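Ariel Sarmiento has worked at Usard for 20 years, most of that time on the packing benches. When the company began bringing in gripper arms last year she was moved to the trials workshop, where she is now the shift lead for five people. We spoke to her in the canteen at the end of an early shift.

She says the first she heard of it was a notice by the clocking-in machine. "It said there would be a period of automation trials and that staff would be consulted. We read it and went back to work. There wasn't much else to do with it."

Usard packs small metal parts for other manufacturers, and its biggest customer is Metano. On a full day the old benches put out 800 trays, all filled by hand. Sarmiento did that job for years and does not miss all of it. "My wrists were bad by the time I was 30. You'd go home and not want to hold a cup. So when people ask if I'm against the machines, I say come and do a winter on bench four first."

What she did mind was the way the first arm was brought in. It came from a supplier called Graken, and the fitters put it in over a weekend without asking anyone on the benches where the trays went or how high the stack got. "They had it reaching across where we walked. We told them on the first morning. It took them a month to shift it."

The second round went better. The packers were asked to show the grippers how each part should be picked up, using a hand-held version of the tool, and those with the most years on the job were asked first. Sarmiento was one of them. "You hold it and do the pick the way you'd do it with your fingers. Then you do it again. It's slow work and your arm gets tired in a different place, but they're paying for what you know, and that was new."

Pay was the sticking point. The trials work was first offered at the bench rate. The union rep, Agbayani, argued that teaching a machine was a separate job and should be graded as one. It was settled in September, with a higher rate for the trials team and a promise in writing that no bench worker would be let go while the trials were running.
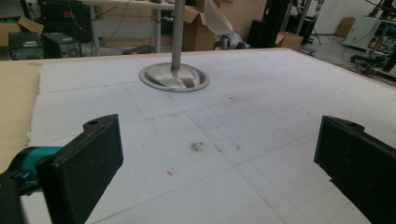

Sarmiento thinks the promise is worth having but wants to know what comes after it. "While the trials are running, fine. When are they not running? I've asked that in three meetings. They say they'll come back to me."

The numbers on the benches have gone down already. Two people retired and were not replaced, and one of the younger packers went to a warehouse job nearer home. Those who are left do more checking and less lifting. Some like it. Others find the day longer. "You used to talk while you packed. Your hands knew what they were doing. With checking you have to look the whole time, so it's quieter."

She would like the company to train bench staff to do the simple repairs, which at the moment means a call to Graken and a wait. A course has been mentioned but there is no start date.

Asked if she would go back to packing, she takes a while to answer. "For a week, maybe. To see everyone."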